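発表用メモ「売り文句を縫ってみる 糸・綿・針・接着スプレー」
秋の手芸講座、午後の部
読み上げ原稿ではないので、括弧の中は自分への注意書き

1 はじめ

(マイクの位置を直す。水を置く。スライドが映っているか振り返って見る)

こんにちは。今日はパッチワークとキルトの道具の話をします。作品はほとんど出てきません。作り方の話もしません。きれいなキルトを見たくて来た方には先に謝っておきます。展示室のほうにいいものがたくさん並んでいるので、休憩のときにそちらをどうぞ。

私の興味は、袋や箱に書いてある文句のほうです。「縮まない」「切れない」「跡が残らない」「プロが選ぶ」。手芸店に行くと、棚の端から端までこういう言葉で埋まっています。キルトを始めて長いのですが、最初の何年かは全部信じていました。信じて買って、うまくいかないと自分の腕のせいにしていました。腕のせいだったことも、もちろんあります。

(ここで笑いが起きなくても待たない)

あるとき、ベッドカバーの大きさのトップを仕上げて、洗って、片側だけ波打ったんですね。綿の袋には「縮みません」と書いてありました。袋を捨てずに取ってあったので読み返したら、裏に小さく「お取り扱いによっては寸法が変化することがあります」とある。表と裏で話が違う。それ以来、袋の裏から読むようになりました。

今日扱うのは四つ。糸、キルト綿、ミシン針、仮止めのスプレーです。商品名を出しますが、どこの回し者でもありませんし、恨みもありません。どれも自分のお金で買っています。もらったものは一つもないです。

2 どうやって試したか

(ここは早口になりがち。ゆっくり)

試したといっても、うちの台所と、娘が出ていった後の四畳半でやったことです。機械で引っ張って何ニュートン、という話はできません。専門の試験所の結果とは別物だと思って聞いてください。

布は同じ反物から切りました。無地の生成りの綿、平織り。22センチ角に裁って、表布、綿、裏布と重ね、真ん中に十字、そのまわりに格子でミシンキルト。針目は同じ。ミシンも同じ。洗うのは洗濯機の標準コース、洗剤はいつも使っているもの、干すのは平干し。乾いたら縦と横を測って、ノートに書く。それだけです。

ここでもう疑ってほしいことがあります。第一に、縫ったのが私だということ。どの綿がどれか分かっていて縫っているわけですから、好きな綿のときは丁寧になったかもしれない。途中からは綿に番号だけつけて、箱の中身が分からないようにして縫いましたが、触れば分かるんです。ポリエステルと木綿の区別がつかない人はここにはいないでしょう。だから目隠しは半分しか効いていません。

第二に、枚数が少ない。一種類につき数枚です。同じ綿でも縮み方がばらつくので、二つの綿の差が小さいときは、差があるともないとも言えない。ノートを見返すと、最初の頃の私はこの小さな差に大喜びして「こちらの勝ち」と書いています。勝っていません。

第三に、測り方。22センチの布を定規で測ると、目盛りの読みだけで一ミリくらいは平気で動きます。角が丸まっていればもっと動く。端から端までを測るのをやめて、洗う前に布に縫いつけた目印の間を測るようにしてから、やっと数字が落ち着きました。それ以前の記録は今日は使いません。もったいないけれど、使いません。

(質問が出やすいところ。アイロンをかけたかと聞かれたら、かけていない、と答える)

3 糸の話

では糸から。

ご存じの方も多いと思いますが、Šimkusの綿糸。外国の糸で、輸入の店にしかなくて、小巻きで3000円します。隣の棚にある普通の綿糸は、同じ太さの表示で800円です。この差額で何が買えるのか、という話をします。

袋の文句は「毛羽が出ない」「色あせない」「世代を超える強さ」。三つめがいいですね。世代を超えたかどうかを確かめるには、私が死んでから誰かに見てもらわないといけない。保証書を探しましたが、入っていませんでした。

毛羽について。これは差がありました。ボビンケースのまわりにたまる埃を、一枚縫うごとに筆で集めて、黒い画用紙に落として見比べました。800円のほうは明らかに多い。ここは認めます。3000円の糸はきれいです。掃除の回数が減ります。ただ、掃除は回数が減ってもどのみちするものなので、それに差額を払うかどうかは人によるでしょう。私は払いません。ミシンの掃除が好きなので。

強さについて。指に巻いて引っ張って切る、というあの試し方。皆さんやったことがあると思います。店でもやって見せますよね。あれは何も分かりません。引っ張る速さで変わるし、巻いた指の位置で変わるし、何より「こっちが強いはず」と思っている手で引いている。私も店の人も、安い糸はぐいっと引いて、高い糸はそろそろ引いているんです。自分の手を動画に撮って見たら、本当にそうなっていて嫌になりました。

そこで、糸の端に袋を下げて、中に米を少しずつ足していくやり方にしました。これなら手加減は入りにくい。結果は、同じ糸でも巻きの外側と内側でばらついて、二つの糸の差はそのばらつきに埋もれました。差がないという証拠にはなりません。私の米袋では見えなかった、というだけです。見えない程度の差に、という気持ちはありますが、そこは気持ちです。

それから、強ければいいのかという問題があります。キルトで糸が布より強いと、無理がかかったときに布のほうが裂ける。糸が切れたなら縫い直せます。布が裂けたら当て布です。古いキルトの修理をした方は知っているでしょう。「切れない」は長所のように書いてありますが、私はそこにいつも引っかかります。
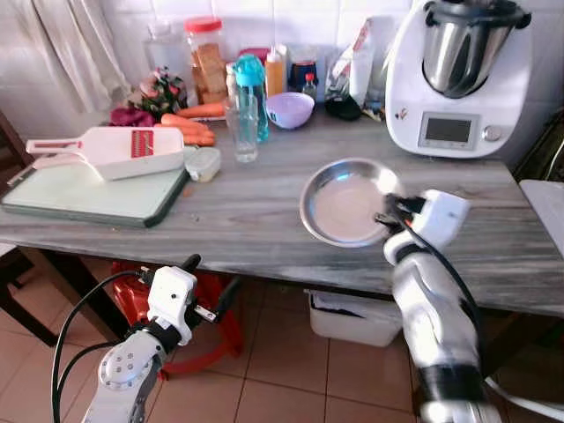
色あせについて。窓際に半年置きました。半分を厚紙で覆って、半分を日に当てて。赤と紺と芥子色。赤はどちらの糸もあせました。紺はどちらもほとんど変わらず。芥子色は、800円のほうが持ちがよかった。これを人に話すと必ず「えっ」と言われるのですが、染料の都合でそういうこともあるでしょう。値段の順に並ぶと思うほうがおかしい。ただし一色につき一巻きずつしか試していないので、別の巻きで同じになるかは知りません。

大巻きについて少し。2000メートル巻きのほうが割安なのは計算すれば分かります。ただ、割安なのは使い切った場合の話で、うちの引き出しには使いかけの大巻きが並んでいます。ピンクの大巻きなど、買った年のことをもう覚えていない。古い糸は弱るので、使い切れない人には小巻きのほうが安い。店の値札には書いてくれない計算です。

(時計を見る。ここで三分の一くらい進んでいればいい。遅れていたら色あせを短く)

4 キルト綿

いちばん時間をかけたところです。

「縮まない綿」と言って売られているものを三種類、それと「縮みます」と正直に書いてある木綿の綿を一種類。名前を出すのはGrunarだけにします。あとの二つは、その後に中身の配合が変わってしまい、私が試したものと今の棚のものが同じではないからです。こういうことが黙って起きるのも困りものです。袋の絵は同じで、裏の配合の数字だけ変わっている。

Grunarの文句は「洗っても寸法そのまま」。木綿とポリエステルの混ざったもので、表面に薄く樹脂がかけてあります。触るとちょっとぱりっとしています。

まず一回目の洗濯。四種類とも縮みました。Grunarもです。木綿だけのものより縮みは小さい。それは何枚やっても同じ向きに出たので、信じていいと思っています。でも「そのまま」ではない。

では、何が縮んだのか。ここが今日いちばん話したいところです。

(強調。ここで一度、会場を見る)

綿だけを洗ってみたんです。布を縫いつけずに、ネットに入れて。そうするとGrunarはほとんど寸法が変わらない。袋の文句は嘘ではないわけです。縮んだのは布です。表布と裏布が縮んで、綿がそれに引きずられていた。綿の袋には綿のことしか書いていない。当たり前といえば当たり前ですが、私たちは綿だけのベッドカバーを作りはしません。「縮まない綿を買ったから縮まない」と考えたのはこちらで、袋はそう考えるように書いてある。どちらが悪いかは皆さんにお任せします。

では布を先に水通ししておけばいいのか。やりました。水通しした布とGrunarの組み合わせは、いちばん動きが小さかった。ところが、水通しした布と木綿の綿の組み合わせも、思ったほど悪くない。つまり、縮みの大部分は布の水通しで片がついてしまって、綿の値段の差が効くところはその残りなんです。残りに払うかどうかです。

ここで水通し派の方がうれしそうな顔をなさるかもしれませんが、水通しも疑いましょう。水通ししたあとアイロンで引っ張って目を整えると、その引っ張ったぶんが次の洗濯で戻ります。本には「地の目を整えながらアイロン」とさらっと書いてあるでしょう。あれを力まかせにやると、せっかく縮めた布をまた伸ばしていることになる。私は長いことそれをやっていました。何のために水につけていたのか。

(質問が出るだろうから先に言う:乾燥機)

乾燥機は別の話になります。うちには乾燥機がないので、コインランドリーに持って行きました。百円玉をたくさん崩して。結果は、どの綿も平干しより縮みました。Grunarの樹脂は、乾燥機のあとでぱりっとした感じがなくなっていました。樹脂が取れたのか、やわらかくなっただけなのかは分かりません。拡大鏡で見たのですが、見ても分かりませんでした。

縮んだしわが好き、という方も大勢いらっしゃいますね。洗ってくしゃっとしたのがキルトだと。私も好きです。そういう方は「縮まない」にお金を払う理由が最初からないので、安いほうを買ってください。店で勧められても、にっこりしてお断りを。

次に、綿の「片寄り」。袋に「キルティング間隔は何センチまで」と書いてあります。この間隔をどうやって決めたのか、問い合わせの窓口に聞いてみました。どこの会社とは申しませんが、丁寧なお返事で、要するに「社内の基準による」とのことでした。基準の中身は教えてもらえませんでした。だから自分で広くしてみた。表示の倍の間隔で縫って、洗って、洗って、また洗って。破けたり偏ったりはしませんでした。ただし私の洗い方で、私の小さな布で、です。ベッドの大きさのものは自分の重みで引っ張られるので、小さな布で平気だったから大きくても平気とは言えません。これを聞いて倍の間隔で縫って、あとで偏っても私は責任を取りません。

(ここは本当に毎回言うこと。前回言い忘れて手紙が来た)

5 休憩の案内

休憩は十分。お手洗いは廊下の突き当たり。後ろの机の試し布は触ってかまいません。順番が入れ替わっても、裏に番号があるので大丈夫です。ほどくのは遠慮してもらう。

6 ミシン針

再開します。お茶がまだの方はそのままで。

針は「一作品ごとに替えましょう」とも「八時間ごとに替えましょう」とも言われます。講師によって違います。この八時間というのはどこから来た数字なのか。古い教本を何冊かめくりましたが、根拠の書いてあるものは見つかりませんでした。本から本へ写されて、今に至るのだと思います。針を売る会社の冊子にも載っているので、そこは割り引いて読みたい。

Veneckのキルト用針。先端が細く、表面に膜がかけてあって「長持ち」。普通の針より高い。買って使いました。縫い心地はよかったです。でも縫い心地は、新しい針ならどれもいいんです。替えたばかりの針は何だって気持ちがいい。比べるなら、同じくらい使った針どうしで比べないといけません。

そこで普通の針とVeneckの針を、同じ長さだけ縫わせてから、薄い紙を糸なしで縫って穴を見ました。鈍った針は穴のふちがささくれます。これは目で見て分かるし、音も変わる。ぽつぽつ、が、ぼつぼつになる。

で、どうだったか。普通の針もまだ使えました。Veneckもまだ使えました。どちらもなかなか駄目にならないので、先に私が飽きました。長持ちかどうかを確かめる前に、試す人間の根気が尽きる。これが「長持ち」という言葉の強みだと思います。誰も最後まで見ないんです。

一つだけはっきりしたのは、まち針を踏んだ針は、高くても安くても、その場で終わりだということです。踏んだのに気づかないふりをして縫い続けた布が手元にありますが、裏から見ると引きつれが一直線に並んでいます。後ろの机に出しておきました。恥ずかしいのですが参考になるので。

修理屋のĐịnh Thânさんに、持ち込まれるミシンの不調で針が原因のものは多いかと聞いたことがあります。多いそうです。ただ、鈍った針より、向きを間違えてつけた針や、奥まで入っていない針のほうが目につくとのこと。これも一軒の店の一人の印象ですから、統計のように引用しないでください。私は前に別の場所で引用してしまって、聞いた人がさらに別の場所で「修理業界では」と言っていました。業界になっている。こうやって話は育ちます。

(Thânさんには話す許可をもらってある)

番手の話も少しだけ。「キルトには何番」と決めてかかる表がありますが、糸の太さで決まるほうが大きいです。針の穴に糸を通して、斜めにした糸の上を針がするする滑るかを見る。滑らなければ細すぎる。表を覚えるより早いし、お金もかかりません。この方法にも疑うところがあるかと言われれば、ロウ引きの糸だとよく滑らないことがあるので、それくらいです。
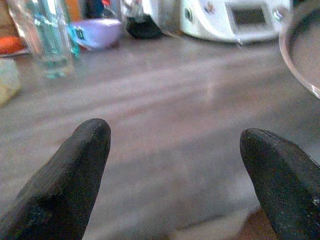 7 仮止めスプレー

最後の品物です。これは意見が割れるので、怒らないで聞いてください。

Brerkex。布と綿を貼り合わせる缶のスプレーです。しつけをしなくて済むという、夢のような話。私も肩が悪いので、大きなもののしつけは本当につらい。だから効いてほしいと思って試しています。そういう人間の結果だと承知しておいてください。効いてほしいものを試すときほど、目は甘くなります。

文句は三つあって、「貼り直せる」「針につかない」「洗えば完全に落ちる」。

貼り直せる。これは本当でした。二度、三度はがして直しました。薄い綿だと、はがすときに綿の表面がふわっと持っていかれることがあるので、厚めのほうが安心です。

針につかない。つきます。少しですが、つきます。吹く量によるのだと思います。説明書には「軽くひと吹き」とあります。軽いとはどのくらいか。私は几帳面なつもりでしたが、吹く前後で缶の重さを量ったら、同じ「ひと吹き」が倍も違っていました。自分の指が信用できません。多く吹いたときは針が粘って目が飛び、アルコールで拭きながら縫う羽目になりました。しつけの時間は減りましたが、拭く時間が増えた。差し引きすると得ですが、缶の絵の奥さんが笑っているほどは得ではないです。

洗えば完全に落ちる。ここは分かりませんでした。洗ったあとの手触りは、吹いていない布と区別がつかない。友人たちに目をつぶって触ってもらいましたが、当てずっぽうと変わりませんでした。では落ちたのか。触って分からないことと、残っていないことは別です。何年かして黄ばむかもしれない。黄ばまないかもしれない。「完全に」と書ける根拠を売り手は持っているはずなので、見せてほしいと思います。見せてもらえないうちは、孫に残すつもりのものには吹きません。鍋つかみやランチョンマットには吹いています。

それから換気。缶に書いてあるのだから窓を開けてください。寒いからといって閉め切ってやった日は、吹いていないはずの机の端までうっすらべたつきました。床も。靴下の裏が一日中ぺたぺたいいました。あれを吸っていたと思うと、いい気分はしません。

昔ながらのしつけも公平に疑っておきます。「しつけさえすればずれない」と先生方はおっしゃいますが、中央から放射状にきっちりしつけたものでも、私のはずれました。縫い進めるうちにミシンの押さえが表布だけを押していくので、しつけの糸がその力に負けると、最後にひだが寄る。しつけの間隔を詰めれば減ります。減りますが、その手間を毎回かけられるかどうか。安全ピンも同じで、数がものを言います。どの方法も、手を抜いたぶんだけずれるというところは似ていました。

8 値段と満足について

(ここは時間が余ったときだけ。余らなければ飛ばして9へ)

高いものを買うと、うまくいったように見えます。これは自分で経験があります。3000円の糸で縫った日のノートには「針目が美しい」と書いてある。800円の糸の日には書いていない。あとで番号だけにして見比べたら、どちらがどちらか当てられませんでした。美しかったのは値札のほうだった。

それが悪いことかというと、そこは迷います。気に入った糸巻きが机にあるだけで縫う気になる、ということはあるでしょう。趣味なんですから、気分にお金を払っていい。ただ、気分に払っているのを、強さに払っているつもりになっていると、若い人に「最初からいい糸を買わないと駄目よ」と言ってしまう。私は言いました。言われた人は糸だけ買って、布を買うお金が足りなくなって、やめてしまいました。十何年か前のことですが、今でも思い出します。

(ここは湿っぽくならないように。すぐ次へ)

9 店で使える質問

配った紙の裏に刷ってあります。読み上げるので、思い当たる品物を頭に置いて聞いてください。

「縮まない」とあったら、何が縮まないのか。綿か、布か、仕上がったものか。
「強い」とあったら、何と比べて強いのか。前の製品か、よその製品か、木綿糸一般か。
「長持ち」とあったら、何時間、何を縫って。
「プロが選ぶ」とあったら、どのプロが、買って選んだのか、もらって選んだのか。
「完全に」「絶対に」とあったら、袋を裏返す。

店員さんを困らせるために聞くのはよしましょう。たいてい知らされていません。聞くならメーカーの窓口に。返事は、来ることもあるし、来ないこともあります。来た返事は取っておいてください。私のところに送ってくださればなおうれしいです。

10 質疑の準備

(出そうな質問と、そのときの返事。答えを作りすぎない)

羊毛の綿は試したか。試していない。高くて枚数がそろえられなかった。持っている人の話はよく聞くが、話だけなので言わない。

手縫いでも同じか。分からない。今日の話はすべてミシンキルト。手縫いは糸の張りが人によって違いすぎて、私一人では何も言えない。

結局どれを買えばいいか。必ず出る。うちの引き出しに今あるものを答える。糸は800円の綿糸、綿は半端に残ったGrunarと木綿綿、針は普通の針の箱入り。Veneckはもらったら使う。これは推薦ではなく引き出しの中身。

古い糸は使えるか。米袋で試したら、母の裁縫箱から出た糸は軽いところで切れた。ただし何年前のものか分からないし、しまってあった場所も暑い押し入れなので、年のせいか暑さのせいか分けられない。しつけ糸としては切りやすくて具合がよかった。

色止め剤は。試している途中。酢と塩の話が出たら、少し長くなるので気をつける。私が見たかぎり、今どきの染めの布に酢が効いた様子はない。昔の染料の話が残っているのではないかと疑っているが、調べがまだ浅い。11月の集まりまでには赤い布だけでも片づけたい。赤い端切れを余らせている人がいたら、帰りに声をかけてもらう。反物の耳がついているとありがたい。

結果のノートを見たい。どうぞ。字が汚いのと、最初の三分の一は測り方が悪いので使えないことを先に言って渡す。写真に撮るのはかまわない。「勝ち」と書いてあるところは全部無視してもらう。

(終わったら試し布を番号順に戻して箱へ。鈍った針は小瓶に入れて持ち帰る。机の上に落としていないか、立ち上がる前に手で触らず目で見る)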